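Gurneck Technical Institute
Machine Design 2, Unit 4: Fatigue in Welded Brackets
Handout, 8 March 2018

1. Why static checks are not enough

A bracket can pass a static strength check with plenty of margin and still crack in service. Fatigue cracks grow under repeated loads well below the yield strength of the steel. In welded parts they nearly always start at the weld toe, where the shape changes sharply and tension is left over from cooling.

2. The Wavstead conveyor bracket

The bracket carries a gearbox on one side of a conveyor. It was a plain L-shape in mild steel with a fillet weld across the full width. The first crack was found after 2,476 hours of running. The plant welded a gusset over it, and the gusset cracked at its own tip.

Points to note:
- The gusset made the bracket stiffer, so it took more of the gearbox load.
- The new weld ended in the region of highest bending stress.
- The old crack was not ground out before the repair.

3. Stress range

For welded joints, use the stress range (maximum minus minimum), not the peak stress. Mean stress has little effect because the residual tension near the weld is already high. With a slope of 3 on the S-N curve, doubling the stress range cuts the life by a factor of eight. A higher grade of steel gives almost no gain as long as the weld stays where it is.

4. Better options

Move the weld to a place with lower stress. Bend the part from one plate where you can. Grind the toe smooth, and check for undercut afterward. The Altel redesign used a folded plate with a large inside radius and bolts in place of the weld. Cruzado kept the weld and moved it toward the neutral axis.
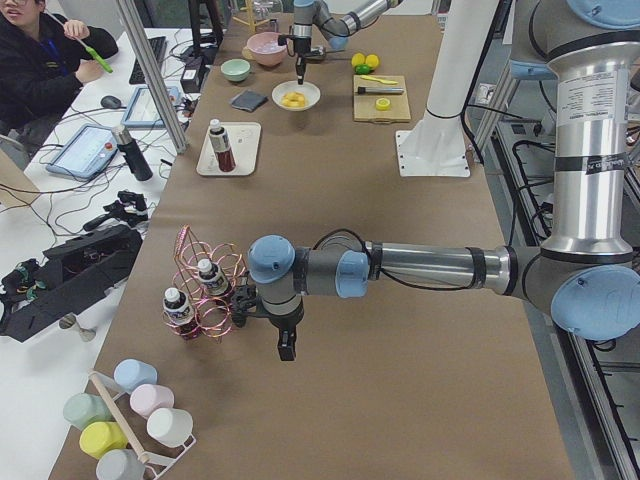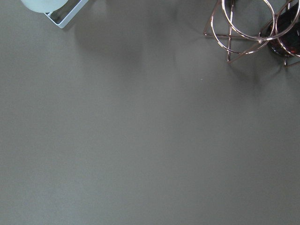

5. Problems for April

Problem 1. Sketch the load path through the original bracket, then through the version with the gusset. Mark where you expect each crack to start.

Problem 2. The stress range at a weld toe is reduced by a quarter. Find the change in life, using a slope of 3. State your assumptions and show all units.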